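I got to Ollis a little before nine on a Friday morning, which is a silly time to visit a supper club, but it was the only hour Han-gyeol Shin could give me. She was already at the stove in slippers, and she handed me a bowl of broth before I had my coat off.

"Eat first," she said. "Then you can ask me things."

So I ate (it was wonderful, all radish and dried anchovy) and then I asked her the thing everybody asks, how a person goes from doing payroll at a shipping office to feeding 32 strangers a night out of an old shoe store on Dukia Street.

"Badly!" she said, laughing. "The first month I ran out of rice. Twice! My mother would not speak to me."

Her mother comes up a lot. She ran a lunch counter when Han-gyeol was small, and most of the menu at Ollis started there, though her daughter has been messing with it ever since. The braised mackerel used to be much sweeter. The steamed egg has leeks in it now, and that caused a real argument over the phone.

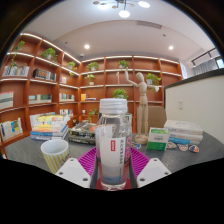

I wondered whether she missed the office at all. She thought about that one for a while, stirring.

"I miss sitting down," she said. "And I miss the people. When you cook, you hear everyone having a good time on the other side of a wall. So I took out the wall."

She means it, too. There used to be a stockroom back there, and she and her brother-in-law pulled the whole thing down over four days in November, then lived with the dust until spring. Now the stove faces the long table and guests talk to her all through dinner, sometimes more than she'd like. One man asked her to taste his wine with every course. She did, and says the last course was a bit salty that night.

She keeps a notebook, a fat green one with a rubber band around it, and she let me flip through. There are 203 recipes in it so far, some crossed out so hard the pen went through the page. Next to a cold noodle dish she had written "NO" and then, in different ink, "maybe."

"That one is for summer," she said. "I was in a bad mood when I wrote no."

I asked about the second place, because I'd heard rumors about a spot in Tronness, near the ferry. She made a face. A landlord had called, she'd gone to look, and the kitchen was the size of a closet.

"Very nice view of the water, though. You could drop the dishes right in."

By then the fish guy was knocking, and she was hunting for her real shoes, and I figured I'd better get going. She sent me off with a jar of pickled garlic stems and told me to leave it alone for a week. I opened it on the bus.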